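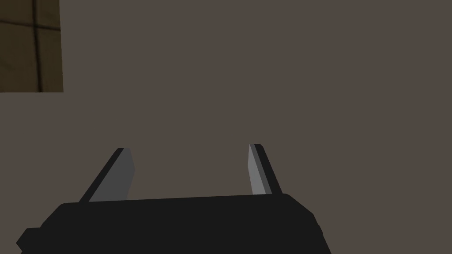
## House rules for a kitchen robot

In our kitchen at Plekham we wrote these rules on one sheet and we keep it inside the cupboard door. We practice the tasks in simulation first, with the same rules, so that nothing has to be learned twice.

**Before the start**

- Open the gripper fully and look between the fingers. They must be empty.
- Do one slow open and close in free air, away from the counter.
- Check that every person in the room knows where the stop button is. Children stay behind the table.
- Put the speed on the lowest setting. In the Sivow menu this is level 5, which confused all of us, so read the screen twice.

**Near a wall or panel**

Stop the arm before you turn the wrist. Turning and moving forward together is how Merle Mahuika got a scratch 182 mm long on her new cabinet door.
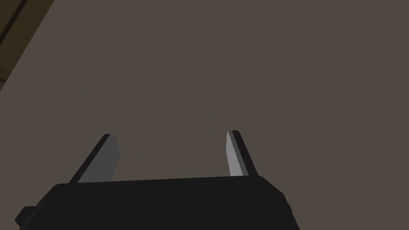

**How often should I clean the fingers?**

After every session, and also in the middle if the robot has touched raw food. Use a damp cloth with a little dish soap, then a dry one. Do not spray water on the housing.

**On the counter**

- Knives are put away by a person before the robot is switched on. In simulation we let them stay for practice.
- Tall and narrow things go to the back, wide dishes to the front.
- One arm moves at a time until you trust the program. The other arm waits, raised and still.
- Leave one hand's width between things that must be gripped.
- Write each failed grip in the notebook, with the name of the object. Shona Mudgway started ours in November and it is already the most useful thing we own.
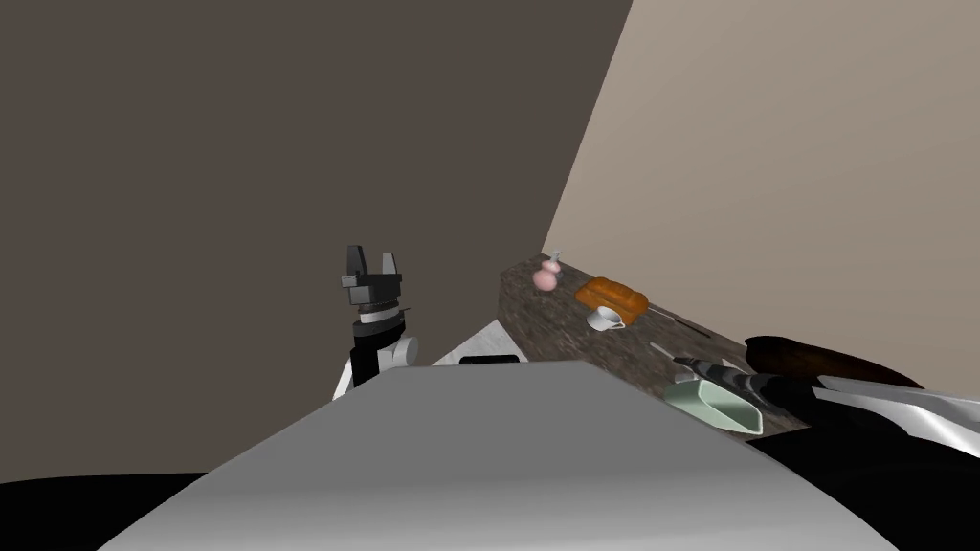
**Can I leave the room while the robot is working?**

Please stay. If you must go to the door or the telephone, press stop first and wait until both arms are still. When you come back, begin again from the empty gripper check.

**At the end**

Lower the arms, switch off at the wall, and hang the stop button back on its hook. Ikhsan Hutapea reads the notebook on Saturday and changes the rules if it is needed.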